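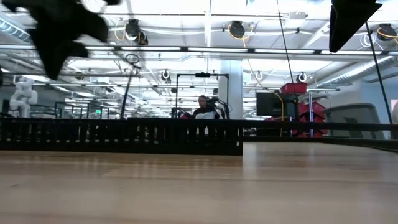

A light wooden benchtop and black slotted barrier in the open laboratory at Vonosside, with one of the room's white columns beyond.

The open laboratory on the ground floor of the Meinecke building at Vonosside will keep its undivided layout for a further eight years, under a revised fit-out plan adopted in February.

The plan covers 268 square metres of floor and replaces an earlier proposal to split the room into four enclosed bays. It fixes the position of the work tables, sets minimum aisle widths and brings the overhead lighting under a single maintenance schedule. No internal walls will be built.

The Meinecke building dates from 1897 and was used for wool storage before its conversion to laboratories. Its floor grid limits where partitions can go. According to the fit-out report, enclosed bays on the original drawings would have placed two doorways hard against structural columns and left one bay without a compliant exit path.

"The columns decide most of it," said Misaki Amano, the building's design manager. "You can run a table up to a column or past it. A wall has to meet it properly, with a fire seal at the ceiling, and the ceiling height changes twice along that side."

Tables will stay in parallel rows, so that people seated on the far side of the room can be seen from the near benches. Monitors on the work tables may be turned to suit the user, but stands and frames must not project into an aisle. Tabletop barriers are permitted along the length of a bench, provided they are removable without tools and do not cover a power outlet.

Light-coloured timber tops have been kept as the standard surface. A darker laminate was priced and tested on one bench in the adjoining room, where it showed less glare from the ceiling fittings but marked more readily under solvent wipes. The report recommends adjusting the fittings instead. Replacement diffusers for the first row were quoted at $2590, excluding labour, and will be installed outside normal working hours.

Noise was the main objection to the open layout. Measurements taken at the eastern end put the afternoon average within the building's limit, although short peaks exceeded it when the loading door was open. Absorptive panels will be hung above the central aisle – not on the columns, which must remain accessible for inspection.

Cable runs are also addressed. Temporary leads may drop from above to a work area but must be secured clear of walkways, and those in place for longer than a month are to be entered in the room register.

Chak-lun Cheng, facilities engineer with the building contractor Gondov, said the work would be carried out one row at a time. Users of each row will receive written notice and may move to spare benches at the Plardale annexe while the fittings above their tables are replaced.

The first row is scheduled to close at 6 pm on the opening day of works and reopen the following morning. Floor markings for the new aisles will be applied once all rows are complete. Copies of the layout drawing are held at the Vonosside front desk.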